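Subject: Re: [hw-refurb] Dell towers: what to pull and in what order
From: Muthoni Mugo
To: hw-refurb list
Date: Friday, November 25, 2022

Ginette Pelletier wrote:

> We have a pallet of Dell desktops coming over from the Hunton site, 15 in
> the first lot. Before they go on the shelf I need a teardown order that two
> people can follow without asking each other questions.
>
> 1. Does the power supply come out before or after the drives?
> 2. The blue plastic pieces: do we keep them with the chassis or bin them
> with the loose parts?
> 3. The old Famlow sheet says to remove the CPU last. The Mfinanga sheet
> says first. Which one are we using?
> 4. What do we write down for each power supply?
>
> Also, somebody please confirm whether the graphics cards are being
> inventoried with the boards or separately. The last spreadsheet had both.
>
> Ginette

Replies in order. They apply to the full-size towers only. The small form factor units have a different drive arrangement and I have not opened enough of them to write anything useful.

**1. Power supply**

After the drives. With the tower on its side and the panel off, the drive carriers are the easiest thing to reach, and getting them out gives you room to unplug and route the supply cables. Unplug at the board end first, then the card if it has its own lead, then anything left at the drive cage. Do not pull on the wires. Press the latch on the plug and rock it.

Check the screws on the outside of the case before you try to move the supply. If it does not slide, there is still a screw in it or a latch holding it. On the last batch we bent two chassis by forcing this.

**2. Blue plastic**

Keep it with the chassis it came from. Blue parts are the ones meant to be handled without tools, and they are not all the same between models even when they look alike. A carrier from one tower may go into another and sit slightly proud, and then the side panel will not close. Put the empty carriers back in the case after the drives are out. Anything that comes off as a separate bracket goes in a bag with the chassis number on it.

If a blue part is cracked, write "blue, cracked" on the ticket and leave it in the bag. Sostetside sells replacements in mixed lots. I would like to know how many we need before ordering one.

**3. CPU**

Use the Mfinanga order. The processor comes out early, before anything heavy is moved around over the board. Cooler off, lever up, lift the CPU straight out by the edges, and put it in a tray. Then fit a socket cover if there is one in the drawer. If there is no cover, the board does not travel. It stays in its case until we have one.

The Famlow sheet was written for machines that were being tested between steps, so it made sense there. We are not testing between steps.

Memory can stay in until the board comes out, or come out with the CPU. I do not mind which as long as the ticket says where it went.

**4. Power supply records**

Model number, rated wattage, and revision if printed. Copy these from the regulatory label. The barcode on its own is no good to us, as the scanner at Hunton reads it and ours does not. If the label is torn or unreadable, mark the unit "no label" and put it on the scrap shelf. We do not guess wattage from the size of the box.

Do not open the supply for any reason.

**Graphics cards**

Separately. The duplicate rows came from me. I have removed them, and the sheet is now down to 678 rows from over 3000, most of the difference being cables that should never have had their own lines. Leave the card in its slot until the CPU and cooler are out, then release the slot latch and lift it evenly. If the ticket was printed before this week it will have a "card" box under "board". Cross it out.

**Where the parts are**

Lay the tower flat with the open side up and the power supply toward you. Two views:

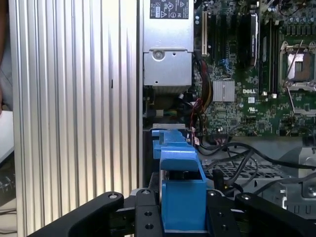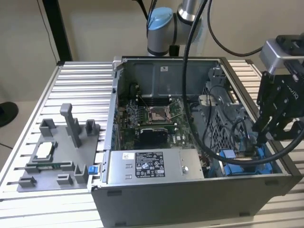
**Still open**

- Thermal paste. We have 6 tubes and I do not know how old they are. Ginette, if there is a purchase date on your side, send it.
- Screws. I propose one cup per tower, not sorted by type. Sorting took longer than the teardown in May.
- Side panels. They need to be stacked upright with cardboard between them. The shelf by the door is too shallow for this, so use the floor rack.
- Drives go in the locked cabinet the same day they come out, labeled with the chassis number. I have one key and Ginette has the other.

I will put the order from points 1 and 3 on a single page and post it to the list before the pallet is unwrapped. Corrections to me directly, please, unless they affect the ticket layout.

Muthoni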